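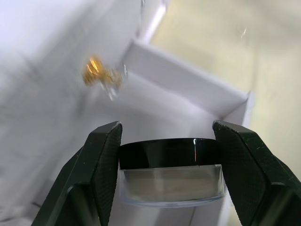 Motorcycle Touring, Evening Course
Session 3: Roadside faults and living off the bike
Tutor: Noémie Melnyk

Last time we dealt with route planning and fuel stops. Tonight covers what to do when the bike lets you down a long way from a garage, and how to pack so you can reach what you need.

1. Stopping safely
Get the bike off the carriageway before you look at anything. Put it on firm, level ground. A side stand will sink into soft verge, so carry a flat plate or a crushed tin to go under it. Let the engine cool before you touch the exhaust side.

2. Finding the fault
Start with the simple things: kill switch, side stand switch, fuel, battery terminals. On the Tadside run in September we lost 90 minutes to a loose earth lead. Work in the same order every time and write down what you have checked.

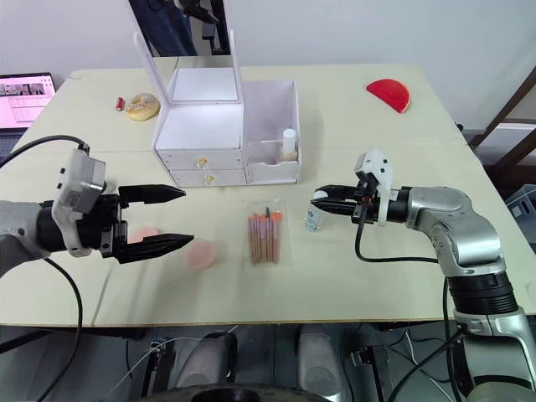
Two arms reaching over a cream-coloured table, grippers apart.

3. Chain and tyres
Check chain slack with the bike unloaded, then follow your handbook for the figure. Carry a plug kit and a small pump. A plugged tyre will get you to a dealer - ride gently and have it looked at the same day.

4. Packing
Heavy items go low and close to the middle of the bike. Tools go where you can reach them without unloading the tent. Small things such as fuses, bulbs and spare links get lost in big panniers, so give them a box with compartments. 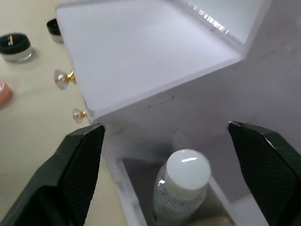

White organiser with an open drawer and a shallow top compartment.

5. Overnight stops
Arrive with daylight left. Turn the bike to face the way out before you unpack. Carry 2 litres of water per person as a minimum.

For next session
Read page 66 of the course booklet, on the Ó Dálaigh loop. Bring your own toolkit, laid out on a cloth, and a list of anything missing from it.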